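How to store spare phone cases in a small bin (upright, not in a pile)

Posted Sep 9, 2023 in Small Storage

Quick one today. Phone cases. If you're like me you have a drawer of them, all hooked into each other by the camera holes, and you end up using the same one for a year. Flat stacks don't work. Hanging them on hooks looked nice for a week. Standing them up in a narrow bin is what stuck.

Whole job takes 14 minutes if you don't stop to try every case on. I stopped to try every case on.

What you need

A plastic bin, long and narrow, open top. Handle holes are good.
A clear table.
A sheet or a big board to work on, so nothing gets scratched.
Soft cloth, dish soap, warm water.
Masking tape and a pen.
A bag for the ones that are leaving.

On the bin: go shorter than the case. I know that sounds wrong. A deep bin swallows everything and you're back to digging. You want the tops sticking out so you can grab one without looking. Smooth inside walls, no ribs, because ribs catch on the button cutouts. White or clear is easiest, you can see the dust. I looked at the Fendov ones and the Furnitz ones and either will do. Don't pay for a lid.

Step 1. Empty the drawer

All of it. Cases, dead cables, the little pin for the SIM tray, screen protectors for a phone you sold. Only cases stay on the table. Everything else goes in a different pile for a different day.

Step 2. Check what fits what

Hold each case against the phones you still own. Camera holes are the fast way to tell. Two holes, three holes, one big square — if the pattern doesn't match any phone in the house, it goes in the bag. Don't keep one for a phone you might buy.

Then check corners. Press each one with your thumb. Cracked corner, out. Stretched so it doesn't snap on any more, out.

Step 3. Wash and dry

Drop of dish soap, warm water, soft cloth. Get into the camera holes and along the raised edge, that's where the pocket lint lives. Rinse. Dry it properly before it goes anywhere near the bin. Wipe the bin out too while your at it.

Yellowed clear cases won't come back. I've tried baking soda, I've tried leaving them in the sun. Keep it or toss it, but don't spend your evening scrubbing.

Step 4. Stand the first one up in a corner

Bottom edge down, camera end up, back into a corner of the bin. Start with the tallest case you have. It leans on two walls that way and stays put while you do the rest.

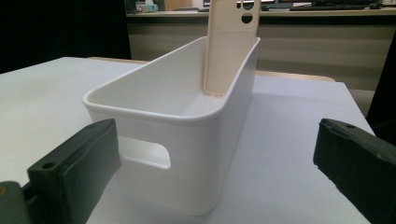
Tan case, far corner, camera holes at the top.

If it slides, the floor of the bin is too slick. Cut a piece of that rubbery shelf liner to size and lay it in. Don't glue it, you'll want to rinse it some day.

Step 5. Lay out the rest before you load

Sort on the table first, not in the bin. One group per phone. Lay the cases flat with the bin next to them and work from there. Long side of the bin pointing away from you, handle end close, so you can pull it toward you later. A plain sheet under everything helps a lot with see-through cases, they dissapear on a shiny white table.

Lefties, put the cases on the right and the bin on the left. Obvious, but I watched my brother reach across himself for ten minutes.
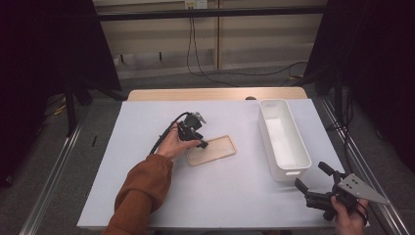
Step 6. Load back to front

Back of the bin first. Cases you hardly use go at the far end, the everyday one goes nearest the handle. All facing the same way, backs toward you. That way you read the color and the camera holes at a glance and you don't have to pull anything out.

Leave a finger of space between groups. A strip of cardboard works as a divider, cut a bit taller than the bin. Write the phone on masking tape and stick it on the cardboard, not on the plastic.

Wallet cases and the fat rubber ones: separate bin. They push everything else over. Same for anything with a ring stuck on the back.

Step 7. Park it

Shelf at chest height, or a deep drawer if the cases clear the top. Measure first — cases stick up, drawers jam. Handle end out. Not on a windowsill, not over a radiator, soft plastic goes yellow and sticky.

I redo mine every November when the new phones get handed down. Takes no time once the bin is set up.

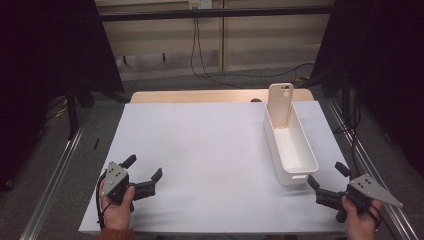

Socorro Cusi
Did this with my kids' old cases and the see-through ones stuck together in the heat. Now I put a piece of baking paper between them and they come apart fine. Also, I face mine sideways, easier to flip through like records.

Reply from the author
Baking paper, good one, adding that. Sideways works if the bin is wide enough, mine isn't.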